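Uzor Laundry Room: The Sock Questions
Frequently asked, occasionally answered 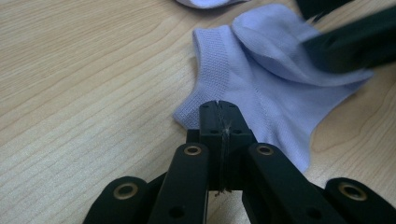 Lavender ankle sock, on the sorting table.

Who runs the sorting table?
Gayan Weerakoon started it and Mojtaba Farahani inherited it, along with the key to the supply closet and a shoebox of things from dryer filters he would rather not discuss. Between them they look after the laundry room for all 58 apartments at Uzor. Complaints about the machines go to the building office. Complaints about socks come to us, apparently.

I found a sock in the dryer. What do I do with it?
Lay it on the sorting table. Please don't drape it over the detergent shelf, tie it to the door handle or put it in the next person's basket as a surprise.

What if it's still damp?
Hang it on the rack by the window first. The table is wood and we would like it to stay a table. Mojtaba oiled it last September and has mentioned it since.

How long do you keep a single sock?
It gets 7 days on the table. After that it moves to the bin underneath, where it stays until the next clear-out. You'll see a sign on the board a week before that happens, and you'll ignore it, and then you'll email us.

I think the lavender one is mine. How do I claim it?
Bring the other one. We know this sounds severe for a sock. It dates from the Great Black Sock Dispute, in which two grown adults each claimed the same dress sock and neither could produce a mate. If yours matches, take it and go in peace. No form, no signature.

It's close, but mine is more of a lilac. Can I take it anyway?
No. Somebody out there has a lavender one and a cold foot.

Could you fold the socks so the table looks tidier?
We could, but a folded single sock looks finished, and people walk right past it. Leave it lying flat enough that the color and the cuff can be seen. A bit of crumple is fine. Balled up is not fine, and neither is inside out, unless that is how it lives at home.

What is the right way to fold a pair, then?
There are two camps. Gayan lays one sock on the other, folds at the ankle and stops. Mojtaba rolls from the toe and turns one cuff over the bundle, which keeps the pair together and, according to Gayan, ruins the elastic. With ankle socks there isn't much to roll, so Gayan wins that round. The argument over knee socks is ongoing and you are welcome to stay out of it.

Where do the missing ones go?
Under the drum seal, mostly. Run a finger around the rubber ring of the washer before you leave. Then check the legs of your pants, the corners of the fitted sheet and the stairs. The fitted sheet is the worst offender in the building. At the last clear-out we had 166 single socks, and we suspect that about 2 people own most of them.

Should I use a mesh bag?
For small, fine-knit socks, yes. Zip it all the way and don't fill it to the top or nothing inside gets clean. The Pudik bags in the vending cabinet are all right. The zipper pull comes off sooner or later, and a paper clip does the same job.

What about those clips that hold a pair together in the wash?
Gayan bought a set of Skiker clips and likes them very much. He has lost several.

Can I leave other things on the table?
Baby mittens, washcloths, a glove, yes. Underwear goes straight in the bin below, for everyone's sake. Coins go in the jar. Keys go to the office. The waffle iron someone left in spring has been rehomed.

What happens to unclaimed socks?
Clean ones in decent shape become dust mitts for the stairwell railings. The rest go to textile recycling. Nothing gets thrown out in the week the sign is up.

Can I take an odd sock just because I like it?
After the clear-out date, help yourself. Before that, see the lilac question.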